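Gripper dropped out on me again (and I finally know why)

Ok so quick one tonight because I have to be up at 5 and I still haven't put the tools away. But I said I'd write up the dropout thing once I figured it out, and I have figured it out. Mostly.

Background for anyone new. I do collection runs at home with the hand-held gripper, kitchen chores, pick this up, put that there, trash in the bin. The recordings go through Kevari, which is the software that checks them and throws out the bad ones. Normally I lose one or two in a batch and don't think about it. Last month I did a batch of 98 and Kevari bounced 20 of them. Twenty! That's a whole evening of my life.

All the same error too. "Jaw width lost." Meaning the thing stopped knowing how far open the fingers were, partway through, and just wrote down the last number it had until the end of the clip. So in the video the jaws close on a tissue and in the data they're hanging wide open. Useless. Worse than useless if it had slipped past the check, you'd be teaching an arm to grab stuff with its hand open.

First guess was the battery. Swapped it. Nope.

Second guess was the cable, which I'd already replaced in May with one from Ovilari, and it's a decent cable, locking plug, bit stiff. Wiggled it like crazy with the live view on. Number stayed rock solid. So then I blamed Kevari for a day and wrote them a fairly rude ticket, which I have now apologized for.

What I should have done first was look at WHICH clips failed. Every single one was a trash clip. Counter clips fine, sink clips fine, hanging up the towel fine. Only the bin.

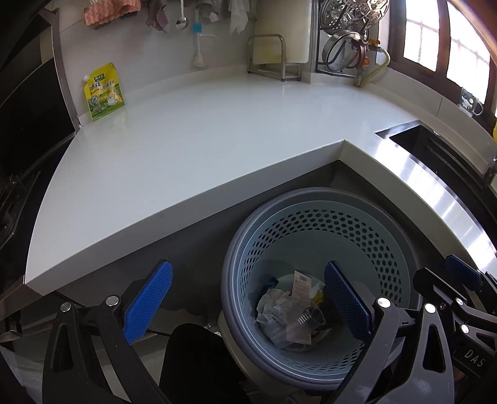
Bin duty. Right finger over the opening, most of the failed clips went wrong somewhere near here.

So what's different about the bin. It's low, it's tucked back in under the counter, and to get in there I have to drop my wrist and tip the whole tool forward. I tried it slowly, over and over, watching the number. Level, fine. Tipped a bit, fine. Tipped a lot with the jaws closing at the same time, and there it goes, stuck at whatever it was. Level it again and it stays stuck til you restart.

Took the cover off (four tiny screws, lost one, found it in my sock). The little connector for the width sensor wasn't seated all the way. It was sitting on one side with a gap on the other side you could get a fingernail into. Flat, gravity's doing you a favor. Tip it forward and the stiff cable leans on it and it lets go. So I guess it WAS the cable, sort of, just the other end of the problem. And yes it was me who left it like that, when I changed the thing in May. Nobody else has had the cover off.

Fix was pushing it in until it clicked, then a dab of soft glue on the side so it can't walk back out, and a zip tie on the Ovilari cable so the weight hangs off the body and not off the connector. If you're running one of the Claker cables you probably don't need the zip tie, they're floppier. I'd still check the connector.

Then I did 20 bin clips in a row, ugly ones, tipping it way more than I ever would for real. All went through clean. Would like to see a few hundred before I call it fixed but I'm calling it fixed.

Two things that still bug me.

One, there's no warning. The light stays green the whole time! The tool has no idea it's gone blind. I put in a request with Boros, who do the firmware, asking for a beep if the number doesn't change at all for a couple seconds while the rest of it is moving. They said it's "on the list". We'll see.

Two, I don't know how many of my older clips have this. The Kevari check only got strict recently, so anything before that could be full of frozen jaw numbers and I'd never know. Going to rerun the old trash clips through it this weekend. Not looking foward to it.

If you've got the same setup: record one clip, tip the tool as far down as it'll go, open and close a few times, look at the width line. If it goes flat, cover off, push the connector. Takes ten minutes unless you lose a screw.

Still need to redo the 20 bad ones. Tomorrow. Bed.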